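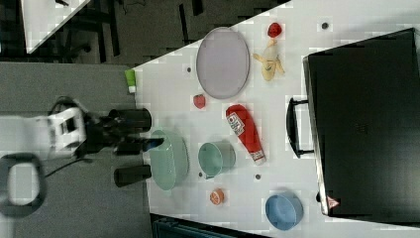 Someone in my replies wants to know why anyone would spend a whole evening watching a county board argue over a ballot drop box. Fair question! I have a long answer, so this is a thread.

Quick background. The Erklow board had a plan to cut early voting at the Mirkico Street annex from 7 days to 6 and take the drop box out in the same motion. It was on the consent agenda, so no discussion unless a member pulled it.

A member pulled it! First item of the night. I may have made a noise at my laptop.

Then public comment. Each speaker got two minutes and the line went on for almost 20 people. Bus drivers, a nurse coming off shift, a guy who wanted to talk about the culvert on Edeo Road (he got his two minutes too, and he had a point about the culvert).
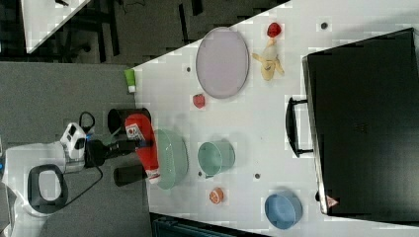
The part I loved was the clerk's report. She had the box numbers from the July primary ready to go: 1,000 ballots came through that one slot, most of them dropped off after 5 p.m. You could hear the room shift a little.

Somebody on the board asked if those voters couldn't just go to the main office. The clerk said the main office closes at 4:30. Long pause. Next question.

They split the motion. The drop box stays, and that vote was unanimous. The early voting day is still gone, 4 to 3, and I think that's a mistake – the Saturday they cut is the one day the annex lot is free.

But the split itself is a big deal. Under the old rules they would have passed the whole bundle or killed the whole bundle. The rule letting any single member divide a motion is pretty new and I hadn't seen it used before.

If you're in the Hodžić Park precincts, your polling place did NOT change. I've seen the wrong address going around. It's still the rec building, side entrance, ramp on the left.

Posting this 03/11/2020 with the replay still running in another tab. The video is on the county site under Meetings, and the good stuff starts right after the minutes get approved. Go watch your board, it's free and it's so much better than you think!

Next meeting has the culvert on it. I'll be there for that too.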